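How Interest Works
Money Basics for Ages 9 to 12

Interest is a price. It is the price of using money that belongs to somebody else. When you rent a bicycle, you pay for the hours you have it and then you give the bicycle back. When you borrow money, you pay for the months or years you have it, and you give the money back too.

Interest can go in two directions. If you borrow from a bank, you pay interest to the bank. If you put money into a savings account, the bank is the one borrowing, and it pays interest to you.

Three words you need

Principal is the amount of money at the start. Rate is how much interest is charged or paid, written as a percent. Term is how long the money is borrowed or saved.

A percent is a number out of 100. A rate of 4 percent a year means that every $100 earns $4 in one year.

Working it out

Suppose you put $300 into a savings account at Villine Savings Bank, and the rate is 4 percent a year. There are three hundreds in $300, and each one earns $4. Three times 4 is 12, so the interest for the first year is $12. The account now holds $312.

You can get the same answer by multiplying: 300 x 0.04 = 12. The 0.04 is just 4 percent written as a decimal.

Simple interest and compound interest

There are two ways to handle the second year.

With simple interest, the bank looks only at the principal. You get $12 in the first year, $12 in the second year, and $12 in every year after that. After three years you have earned $36.

With compound interest, the bank looks at everything in the account, including the interest already added. In the second year the rate is applied to $312 instead of $300. The interest is $12.48. In the third year it is applied to $324.48, and the interest is $12.98 after rounding to the nearest cent. After three years you have earned $37.46.
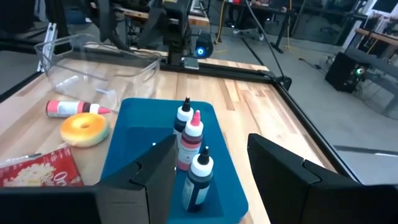 A reader in the Luromico school savings club wrote in to ask why anyone should care about $1.46, and added that the club had checked the sum twice on a calculator and it was right but still very small.

The difference is small at first. It grows with time and with the size of the principal. Take $3000 at the same rate for 20 years. Simple interest pays $120 a year, or $2400 in all, so the account ends with $5400. Compound interest, added once a year, brings the account to $6573.37. The gap is now $1173.37, and no extra money was put in.

When you are the borrower

The same arithmetic is used when you owe money. Suppose a family buys a washing machine from the Lambrakis store for $519 and pays with a credit card. The card charges 20 percent a year. If the family pays the full bill on time and the card has no other balance, most cards charge no interest on the purchase. If the $519 were left unpaid for a whole year at simple interest, the charge would be $103.80.

Most credit cards compound interest every day, so the real charge would be higher. There may also be a late fee, and a fee is separate from interest.

Why rates differ

A lender asks how likely it is that the money will come back. If the risk is high, the rate is usually high. The term matters too, and so does the general level of rates in the country, which goes up and down over the years.

Try it yourself

The Zitov Credit Union pays 4 percent a year, compounded once a year. You deposit $50 in August and leave it alone. How much will be in the account the following August? How much the August after that?

Check your work: $52.00 and $54.08.

Words to remember

Deposit: money put into an account.
Balance: the amount in an account, or the amount still owed.
Lender: a person or business that lends money.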